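Robot Learning from Demonstration -- Course Handout 3
Segmenting a long task into phases

Date of this version: 2023-07-28

Purpose of the handout

In the last handout we treated one demonstration as one long sequence of observations and actions. For short tasks this is good enough. For a task such as "put the can in the drawer" it gives trouble, and today we study one method to reduce this trouble. The method is the one used in the Zerkance project, and the data for the exercise come from the Jalach set, which you already have on the course server.

The basic idea is simple. We cut each demonstration into phases, we give each phase a label, and we train one policy which receives the phase label as an additional input. A second, smaller network predicts the label from the head camera and the joint positions. At run time the two networks work together.

1. The phases

For the drawer task we use five phases: approach, grasp, lift, carry, release. Opening the drawer is a separate skill and we do not learn it here. Every demonstration we use in the exercise begins with the drawer already open.

The border between approach and grasp is the most difficult one to label. A human annotator who looks only at the video will usually put the border too early, at the time when the fingers seem to be at the object. From the head camera it is hard to judge the distance between finger and object along the viewing direction. For this reason we define the border by the motor current of the gripper and we use the video only to check. 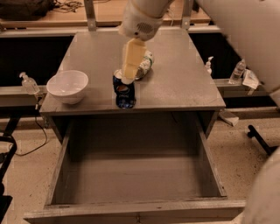
Figure 1. Gripper at the top of the blue can, drawer open. A second can is lying behind it.

Please note the second can in Figure 1. It is a distractor. The policy must learn that the blue object is the target, and a network which learned only "go to the nearest thing on the cabinet top" may still look correct on many trials. When you write your report, count the trials with distractor separately.

2. Training data

The Jalach set has 379 demonstrations of the drawer task. We hold back the demonstrations of the last recording session for testing and we do not mix them with the others. If you split by single images, neighboring images of one demonstration will come into both parts and your result will be much too good. Last year several groups made this mistake.

Each demonstration is resampled to the same rate before training. We train the policy for 4000 steps and the phase network for the same number. More steps did not help in our tests, and for the phase network they made it worse, because it began to remember the background.

3. What the camera sees and what it does not see

The arm comes into view from the right side and it hides a part of the cabinet top during most of the task. During the grasp also the finger hides the object. A phase network which uses only one image therefore has little information exactly at the moment when it needs it most. 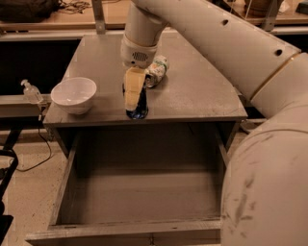

There are two common ways to handle this. The first is to give the network a short history of images. The second is to add the joint positions and the gripper opening as input. In the Zerkance experiments the second way gave the larger improvement and costs almost no computing time. The history of images helped too, but the policy became slower to react after a failed grasp -- it seemed to trust the older images too much.

Students often ask why we do not put another camera on the wrist. This is a good solution and the Ruchti group uses it. For this course we stay with the head camera, so that everybody can compare the numbers.

4. Carry and release

The carry phase begins when the object has left the surface and ends when the gripper is above the drawer. The release phase begins there. In the label file both borders are given by the position of the wrist relative to the drawer. 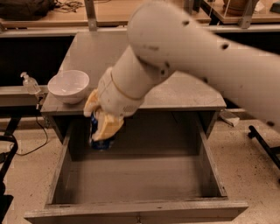

Figure 2. Blue object held over the back part of the empty drawer, below the height of the desktop.

A position like the one in Figure 2 is near the edge of what we accept. The policy has to bring the object forward enough that the hand does not touch the edge of the desktop when it moves up again. If your policy releases too far back, look first at the labels of the carry phase, and only after this at the policy itself.

5. Exercise

Train the phase network with and without joint positions. For each version, make a table of the predicted phase against the true phase. Repeat everything with 3 random seeds and report all of them, not only the best.

Then answer in a few sentences: which two phases are confused most often, and does the confusion lead to a failed trial or only to a delay?

Use the evaluation script from the Suteo package without changes. Reports are to be handed in before the August break, as one PDF per group, with the tables inside the text.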